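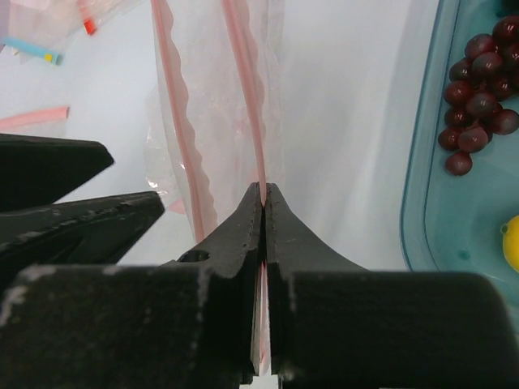
Romana Koubek writes that her zip-top bags look shut in the drawer and come open in the backpack, and asks whether the fault is in the bag or in the closing. In most cases it is the closing. A zip-top bag has a track on each side of the mouth, one with a ridge and one with a matching groove. The seal exists only where the ridge has been pushed fully into the groove. A gap the width of a pencil lead is enough to let soup out, and it is hard to see on clear film. Colored tracks, such as pink ones, are easier to check than clear ones.

Closing. Lay the bag flat if the contents allow it. Line up the two tracks at one end and pinch them between thumb and forefinger until they engage. Hold that end and draw the other hand along the full length with steady pressure. Go back over the line once in the opposite direction. The last half inch at each corner is where most bags fail, so press both corners separately.

Air. For freezing, stop short of the far corner, press the air out toward the opening with a flat palm, then finish the seal. Liquids are easier with the bag standing in a measuring cup and the top folded outward like a cuff. The cuff keeps the tracks clean. Crumbs, flour or fat in the groove will hold it open, and a second pass of the fingers does not cure that. Wipe both tracks with a damp cloth, dry them, and try again.

Opening. Take hold of the film on both sides above the tracks and part it at the middle. Pulling from a corner stretches the film beside the track and leaves it wavy. A wavy lip will often still seal, but it should be tested before the bag is used for anything wet.

Testing. Close the bag with a little air inside and press lightly. If it goes flat, listen for the leak and run the fingers over that part again. If it still goes flat, use the bag for buttons or screws.

Reuse. Bags that have held bread, dry herbs or cut vegetables can be washed in warm water with dish soap, rinsed, and propped open over a wooden spoon to dry. Bags that have held raw meat or fish should be thrown out. Peter Hájek keeps a tally on the freezer door and reports 13 uses from one bag of parsley before the corner split. The bags in our Tavholm kitchen see rougher treatment and seldom get that far.

Storage. Keep empty bags flat, with the tracks open - a closed track tends to trap moisture after washing. Do not stack hot dishes on them.

The September issue will cover box lids and jar rings. Questions on either can be left with Apinya Srisuk at the front desk.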